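Getting Gray Marks Off White Dishes

I put up with scuffed bowls for years before I learned most of those marks are just metal left behind by forks and spoons. They come right off! Make a paste of baking soda and water, rub it in small circles with a damp cloth, leave it two minutes, and rinse.
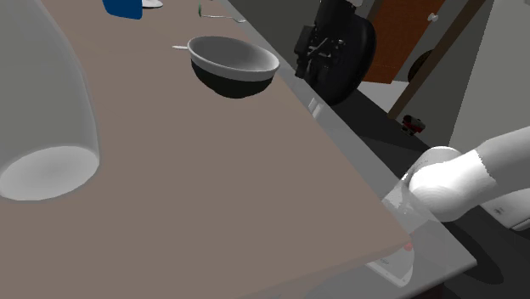 Tea and coffee stains

Same paste, but give it longer - I go and fold towels. For a mug that's really brown inside, fill it with warm water and a spoonful of baking soda overnight. 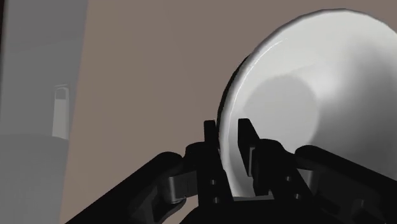

Myung-ja Son

Please skip the steel wool, it scratches the glaze and then everything sticks (ask me about my good platter).

Recent tips
Descaling the kettle
Sharpening scissors with foil
January pantry clear-out

Contact | © 2020 Gredari | Back to top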